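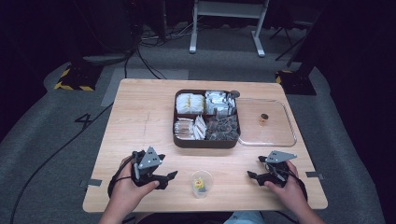 A brown divided tray on a pale wood table, each of its four compartments filled with its own kind of packet.

In Praise of the Divided Tray

By Reginald Mercado

I have strong feelings about the place where people fix their coffee. I've had them for years, and my family has heard all of it, so now it's your turn. My position is that the best object on any coffee table, counter or break room shelf is a low tray with walls inside it. Four compartments is my ideal. I will accept six if the room is big and the crowd is thirsty.

A divided tray is such a generous thing! You walk up half awake, and before you've put your cup down you know what's on offer. White packets with yellow on them in one corner, foil ones next door, a row standing on edge like index cards, a dark heap of little wrapped things in the last section. You don't have to ask anybody. You don't have to dig. You reach out, you take one, and you get out of the way of the person behind you.

Compare that with the mug of packets. Every office I ever worked in had the mug, usually one with a chip in the rim, stuffed so tight that pulling out a sugar brought up two sweeteners and a tea bag of unknown age. At Favance, where I spent the longest stretch of my working life, we had a mug, a cookie tin and a zippered pencil case, all holding the same mix of the same stuff. I once timed myself finding a plain sugar in the cookie tin. It took 85 seconds, and the coffee was no better for the wait.

Dark tray, light table

I care about the color of the tray more than is probably reasonable. Dark brown is the one to get. Most packets are white or silvery, and they show up beautifully against it, and the tray itself shows up against a light table, so the whole arrangement can be read from the doorway. White trays look wonderful in the store and gray by June. Clear ones are fine for spoons and stirrers, and I like a clear one set next to the brown one for the odds and ends, a small cup or whatever else needs a home. A raised edge is worth having there too. Anything that rolls or tips stays put.

Now, the filling. People overfill. I understand it, because a full tray looks like hospitality, and I have been guilty of tipping in a whole box of 100 just to see the back of the box. But a compartment should let you get two fingers in beside the packets. Stacks are good for flat packets. The taller, stiffer kind does better on edge, where you can flip through them the way you'd flip through records. Small wrapped pieces can go in any old way, and I think they look best like that, a bit of a jumble in the middle of all that order. A tray where every single thing is squared up makes me afraid to touch it.

My sister disagrees with me on that last point. She keeps hers in rows and faces every label front, and she restocks after each guest leaves the kitchen. We've agreed to visit each other's houses and say nothing.

The table gets a vote

You can't talk about a tray without talking about what it sits on, and my vote goes to plain light wood, or anything with an honest bit of grain showing. I love grain. When there's a wide stretch of it and the light falls right, those fine brown lines run off at a slant and I could look at them for the whole length of a cup. Glass tables show every ring. Black ones show every grain of sugar, and then somebody (me) spends the morning wiping.

There's a cafe called Mendo that I go to when I want to be impressed. The coffee is very good there, but what I go for is the side table. It is pale and wide, and they keep the whole front half of it clear. The tray lives at the back, against the wall. That leaves you a place to set down your cup, your lid, your keys, your phone and, in my case, a folded newspaper. I didn't notice for months why I was so relaxed at that table and so clumsy at every other one. At the others I was always fixing my coffee on a strip of wood the width of a paperback - and spilling it.

So leave some bare table. Leave more than you think you need. If a thing doesn't get used by most of the people who come by, it can live in the cupboard and come out when asked for.

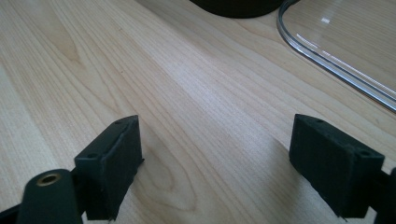
What about the waste?

I can hear this one coming, and it's a fair objection. Packets make trash. A sugar bowl with a spoon makes none, and for a household of three or four I think the bowl wins easily. I use one myself on ordinary mornings.

But a shared table is a different animal. The bowl goes damp, the spoon goes in wet, and by noon there are brown clumps in the white. I have thrown out more clumped sugar than I like to admit. With packets, people take what they'll use, and the rest stays good. If you want to cut down on wrappers, put in fewer kinds. I would much rather see four kinds that people reach for than ten that they don't, and the tray does that editing for you, since it simply runs out of compartments.

The other complaint is that a tray looks like a hotel. I've never understood this as a complaint! A hotel is a place where somebody thought ahead about what you might want when you woke up in a strange room. I'd be pleased if my kitchen counter gave anyone that feeling.

If you're going to try one, start with what you have. Go through the mug and the tin and the pencil case, sort it all out on the table, and throw away anything you can't identify. Then see how many kinds are left. My bet is four, and if it's five, drop the one you've been saving for a guest who stopped coming in the summer. Put the tray at the back, keep the front clear, and top it up in the evening when the kitchen's quiet.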